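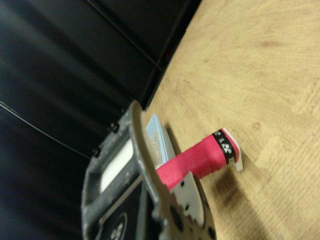
The light wood tabletop, with a dark mark in the surface.

Tray cleaning moves to table height at Hovurstead cattery

The boarding cattery at Hovurstead has changed the way it cleans litter trays, moving the job from the floor to a wooden table and replacing its shared waste sack with a small lined bin kept beside the tray. The new method came into use in September and applies to all pens in the main block.

Under the old arrangement, trays were scooped where they stood and the waste was carried to a sack at the end of the corridor. Staff knelt for most of the round. Spilled granules were swept up at the end, by which time they had usually been walked into the neighbouring pens.

Each tray is now lifted out and set down on the table with a bin next to it. The bin is lined with a clear plastic bag, folded outwards over the rim. Clumps and solids go straight from the scoop into the bag, and clean litter is shaken back into the tray through the holes in the blade. The tray is then topped up, wiped along the rim and returned to the same pen.

Norbert Szabó, who manages the site, said the change followed a trial at the firm's smaller cattery in Flasham, where trays were timed over a fortnight. A total of 181 trays were cleaned during the trial. The average fell from 11 minutes a tray to nine, counting the walk to the waste point and the sweeping afterwards.

“Most of the saving is in the sweeping,” Szabó said. “The scooping itself takes as long as it ever did. You still have to go into the corners, and you still have to wait for the fine stuff to drop through.”

The bags are clear so that whoever is on the round can check the waste before the bag is tied. Blood, worms or an unusual colour are noted on the pen card and passed to the owner's vet where needed. With black sacks this check was often missed, Szabó said, particularly on the early round, which starts before the corridor is fully light. 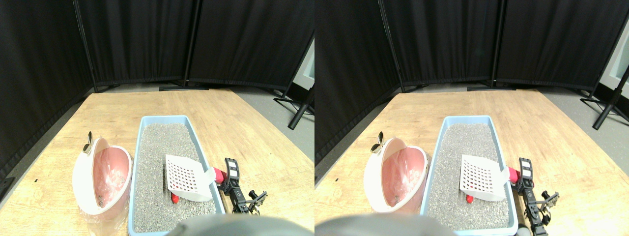
Litter is still the grey granular type used at both sites. A wood pellet was considered and dropped. It breaks down to dust when wet and needs a sieve tray underneath, and the cattery would have had to replace its existing trays to use it. Fill depth has been set at a level that lets the scoop blade lie flat beneath the clumps without scraping the plastic. Scratched trays hold odour and are to be withdrawn.

Scoops are to be washed between pens, left to drain and put back into use only when dry, as damp granules clog the holes. Anything found in the litter that is not litter or waste, such as a toy or part of one, is taken out by hand with gloves on and held back for the owner. It does not go back into the pen until it has been washed.

The table is the part of the arrangement that has drawn the most comment from staff. Bare wood marks easily and takes longer to disinfect than a sealed top, and a stain cannot always be told from a knot once the surface has been wiped a few times. Jalali, the joinery firm that looks after the pens, has quoted for a sealed top with a raised lip on three sides — the front would stay open so that trays can be slid off at the edge. Until that is fitted, the wood is to be wiped down after each pen and left to dry before the next tray is put on it. No food bowls are to be prepared on it at any time.

The cost of the change, including bins, liners, spare scoops and the new top, is put at £800 across both catteries. Boarding charges will not be altered.

Owners who bring their own tray may still do so. It will be cleaned in the same way and with the same litter unless a bag of the usual brand is left at reception. Cats that have been refusing the tray at home should be mentioned at booking, and the cattery will leave some used litter in place for the first night.

A one-page sheet setting out the method is available to owners and to other catteries through Gratis, the firm's free advice service, or on paper from the desk at either site. The Flasham cattery will move to the same bins and liners when its present stock of sacks has been used up. The old floor brushes are being kept for the outside runs.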